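4.2 What collects on a bedside table

Of all the surfaces in a hotel room, the bedside table turned out to be the one we enjoyed studying most. It is small, it is within arm's reach of a person lying down, and nearly everything on it was put there by someone with a plan. The Padness survey covers 539 tables in guest rooms and short-stay apartments, and we recorded what stood on each before any guest belongings arrived. The corded telephone was our happiest surprise. We had expected it to be dying out, yet it came up again and again, often with a cord that had wound itself into a knot and taken over the middle of the table. Figure 3 shows a round table from the Treklow rooms, set between the wall and an upholstered headboard.
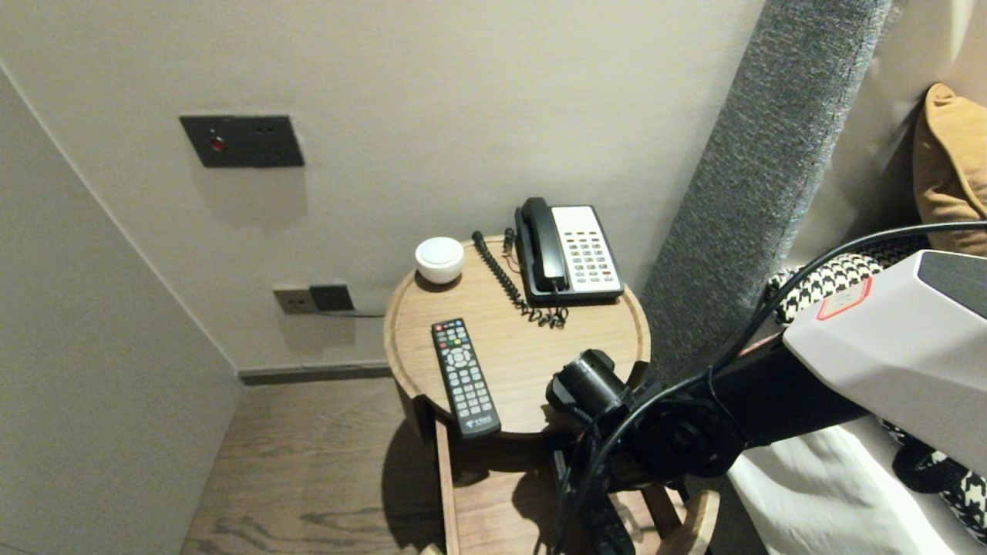
Figure 3a. Round table with telephone and one remote control.

4.3 Remote controls and the front edge

Phones sit at the back, close to the wall and the outlet. Remotes drift forward. Hauwa Sani first noticed this while coding the Jibrin rooms, and once she had pointed it out we saw it everywhere — the front half of the tabletop belongs to whatever the hand wants in the dark. Small round tables make the pattern especially clear, as there are no corners to push things into.

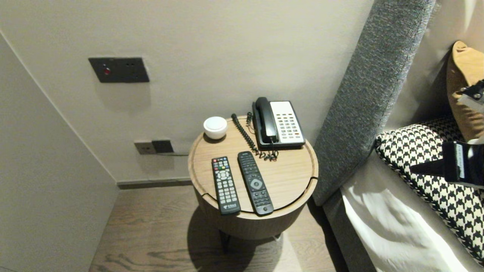
A second remote changes the arrangement more than we had guessed. With one, people lay it down at any angle they please. With two, they tend to line them up, and that habit held across 141 of the tables we coded twice. Marwa El Khatib suggests that a pair simply looks untidy when crossed, and we like her explanation, though our data can't settle it. Placing them together also helps a guest who has to work out which one runs the television.
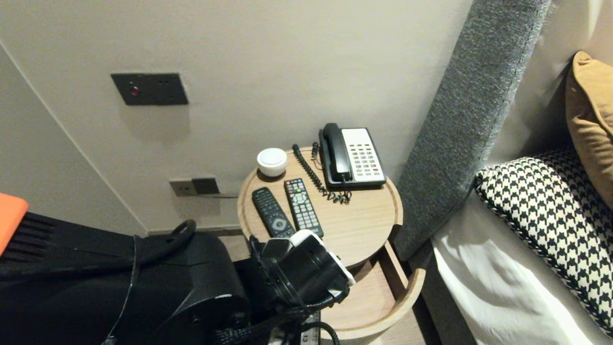 Rims deserve a study of their own. A raised edge keeps a pen from rolling off, and it also sets a firm limit on how much a table can hold. Our coders treated the rim as the boundary of the usable surface and marked each item as back or front. On the table in Figure 3c, the phone and the small domed white object are both coded as back, and the two remotes, lying side by side, are coded as front. The coiled cord gave us more trouble. It crosses open surface without really using it, and Ayodele Bashir argued for a separate code, "trailing," which we adopted from September onward. Recoding the earlier tables with it was slow work but great fun, and it made the Grindelport rooms, with their very long phone cords, far easier to compare with the rest.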